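Category: Fan Engagement, How-To

Dec 21, 2021
By the Katiyar web desk

How to run a live Q&A with your players on match night

At Katiyar we help small basketball and volleyball clubs with their social channels. The most common question we get from them is how to make a live Q&A that the fans stay for. Below are the steps we use with the club Drura, and they should work for any team with one phone and a good internet connection.

Step 1. Choose the time

Go live before the game, when fans are already checking the lineup. With Drura we start two hours before tip-off and finish after 15 minutes. It feels short, but the coach will agree to it more easily, and you can repeat it next week. Ask the coach first and the player second. We made it in the other order once, in April, and had to cancel.

Step 2. Collect the questions early

Post a question box the day before. Drura has usually about 200 answers by the morning, and many of them are the same question in different words. Put them in a sheet, group them, and choose 8. Send these to the player in the evening so that they can remove one if they don't like it.

Leave out questions on contracts, injuries and referees. If a fan asks one of these during the live, the host can say "we will leave this one for the club" and read the next.

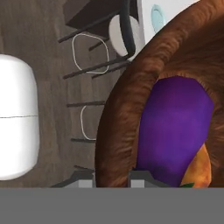
Step 3. Prepare the room

A locker room has echo, so a small office or the physio room is better. Put the phone on a tripod at the height of the player's eyes, and close the door. We plan the order of questions in Distis and keep it open on a laptop next to the phone, but a printed page does the same job.

Check the sound with a private stream first. Speak at normal volume, then listen to it on another phone with headphones. If you hear the air conditioning — and you often will — turn it off until the end of the stream.

Step 4. During the stream

The host should say the name of the player again every few minutes, as people join late. Let one person host and another person read the comments. When a good comment comes, the second person writes it on paper and shows it to the host. Do not let the player hold the phone and read the comments alone, it makes long silences.

Step 5. After the stream

Save the video before you close the app. Cut two short clips, each with one question and one answer, and add captions. We make captions in Kuko and then correct the names by hand — it almost never gets the family names right. Post the first clip the same night and the second one on the next training day, and reply to the fans whose questions you used.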